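Posting Multi-Chapter Stories on Grorumar

Section 4: Getting Your Chapters Up Without Losing Them

Read the whole section once before you touch anything. Most of the mail we get comes from authors who read step 1, felt confident, and skipped to step 9.

Before you start

You will need a confirmed account, a finished first chapter, and a summary. "I'm bad at summaries, just read it" is a summary in the sense that it fits in the box. The archive will accept it. Readers tend not to.

Grorumar currently holds 2,427 stories, of which 1,361 are marked In Progress. Some of those have been in progress for a very long time. If you already know yours will be a one-shot, go to Section 3 and save yourself the chapter menu.

Creating the story

1. Log in and choose New Story from the left-hand menu.

2. Enter a title. Titles in all capitals are converted to ordinary ones when you save. Decorative tildes are removed at the same time.

3. Pick a fandom from the list. If yours is missing, choose Unsorted and send a request through the Derkov form (see Section 9). Please don't file it under the nearest thing with lions in it.

4. Choose a rating. When you are torn between two, take the higher one.

5. Add up to eight character tags. Tag the people the story is about. A character who walks through chapter six carrying a tray does not need a tag, however much you like him.

6. Paste in your summary. The limit is 616 characters, spaces included. The counter turns orange near the end and the Save button goes gray once you pass it.

7. Press Save Story. You now have a story with no chapters, visible only to you.

Note: An empty story is deleted after 30 days. We send one warning by email, and it does like to land in the spam folder.

Adding a chapter

8. Open your story and choose Add Chapter.

9. Paste your text into the editor. Text copied from Vahidi keeps its italics. Text copied from most other word processors keeps its italics, its fonts, its margins and a good deal of invisible clutter. Press Clean Up before doing anything else.

10. Check your scene breaks. A single hyphen on its own line may vanish. Use the Break button, or three asterisks if you are attached to them.

11. Put your author's note in the Note field, above or below the chapter. Notes inserted halfway through a love scene to say you had a math test are permitted, but the Note field won't help you there.

12. Press Preview and read the chapter through. Look for doubled quotation marks, which breed whenever text passes through two editors.

13. Press Publish. The chapter appears at once and your subscribers are notified.

Caution: Deleting a chapter deletes its reviews too. They can't be brought back by us, by you, or by a strongly worded post in the forum. To fix a chapter, use Replace Text, which leaves the reviews alone.

Caution: The editor does not save drafts. It was supposed to by July — it still doesn't. Keep your own copy somewhere else.

Changing the order

14. Go to Manage Chapters and drag each chapter by the handle on its left. Press Save Order when you're done. Leaving the page without saving puts everything back where it was.

Note: Moving a prologue to position one does not renumber the titles you typed yourself. If you called it "Chapter 12," it will open the story as "Chapter 12," and your reviewers will mention it.

Importing from Stananitz

Authors with older work on Stananitz can bring it over in one go. Stories must have more than 1,000 words and be listed under the same email address as your Grorumar account. Reviews do not come across, including the nice ones.

15. Choose Import, enter your Stananitz pen name, and tick the stories you want. Leave the window open until the list turns green.

Last updated August 16, 2018
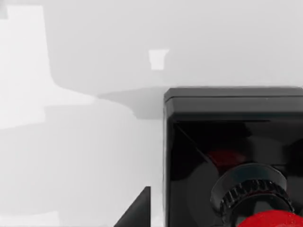
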